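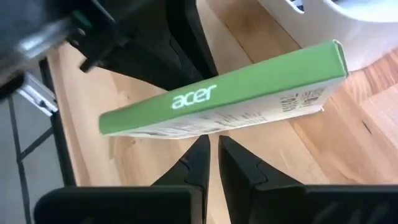
A Day at the Golestani Carton Works in Plemirness
June 24, 2022

I had wanted to visit a carton factory for many years. I work in a small office where we order paper boxes for soap and candles, and I only knew the factory from its invoices and its samples. When Golestani announced an open day for customers and neighbors, I wrote to them the same evening and received a place in the morning group.

Plemirness is a quiet town on the river Ondus. From the train station one walks along the water, past the boat sheds and a school, and then the factory appears behind a row of poplars. The walk takes 12 minutes if you do not stop on the bridge. I stopped on the bridge. The factory is lower and longer than I had imagined, with a brick part from the old times and a gray metal part which was added later for the printing.

We were given yellow vests and foam plugs for the ears, and a paper with the rules. No rings, no scarves, no open shoes. One visitor had sandals and had to borrow boots, which were much too large, and we could hear the boots behind us during the whole tour.

The first hall is the paper store. I did not expect that I would like it so much. The board comes in large sheets on pallets, and it must rest before it is printed, so that it takes the same temperature and moisture as the hall. If it is used too early, it bends, and then the machine does not pick it up well. Our guide let us touch three kinds of board. One was white on both sides, one was gray on the back, and one was brown and rough. I had always thought that the gray back meant bad quality, but it only means that old paper was used inside, and for a box of cereal it is quite enough.

The store holds 700 pallets when it is full. On the day of our visit it was not full. The guide said that board was difficult to get this year and that prices had changed more often than they could print new price lists. Several of us nodded, the customers more than the neighbors.

Then we came to the printing hall. The noise is strong but even, like rain on a tin roof. The press prints four colors and after them one special color, if the customer wants it. This was explained very well with the example of green. A green can be made from blue and yellow dots, and from a distance it looks fine, but if a company uses a certain green on all its boxes, the customer will see the difference when two boxes stand next to each other on a shelf. For this reason the ink is mixed separately, in a small room with a scale, almost like a bakery. On the wall of this room hang strips of color with the dates on the back. After two years the strips are thrown away, as they fade, even in a dark drawer.

I asked why large plain surfaces are more expensive than a surface with a picture. The answer was simple. In a picture the eye forgives a small mark. On a plain side one grain of dust makes a white spot, and the sheet must be taken out.

After the printing come the cutting and the folding lines. The cutting tool is a wooden plate with steel blades set into it, bent by hand at the corners. Every form of box has its own plate, and they keep them hanging in the brick part of the building, in rows, like coats in a theater. There are forms for long narrow boxes, for tea, for light bulbs, for chess pieces. I found the form of our candle box and I admit that I was proud of it.

The gluing machine is called the Zomon, after the workshop which built it, and everyone in the factory speaks about it as if it were an old horse. It folds a flat piece around itself, puts a thin line of glue on one flap and presses it closed. At normal speed it makes 400 boxes in a minute. For the visitors it was slowed down, and then one could follow a single box with the eyes until the end of the belt. At the end the boxes lie flat and overlapping under a heavy belt, where the glue has time to become hard.

Long and slim boxes are the hardest to glue straight, we were told. A small error at one end becomes a large one at the other end, and then the lid does not close. I will think of this the next time I complain.

There was coffee in the canteen and a cake with poppy seeds. On one table lay a pile of spoiled sheets which children could fold and paint, and some adults also sat there for a long time. On another table one could ask questions about orders. I learned that our last delivery was late on account of a broken blade and not because of the post, as I had told my colleagues.

What I liked less: the tour was planned for one hour and a half, but the second group was already waiting when we were still in the ink room, so the cutting part was too fast. The signs are small. And in the printing hall only the people near the guide could understand her. A small microphone would help very much.

The entrance is free, but one must write before. Groups are of 20 persons or fewer, and children under eight are not allowed in the halls. Bus 52 goes from the station if you do not like to walk, and it stops directly at the gate. The next open day will be in September, when they will also show the old hand press in the brick building, which was under a cover this time. I have already asked for two places.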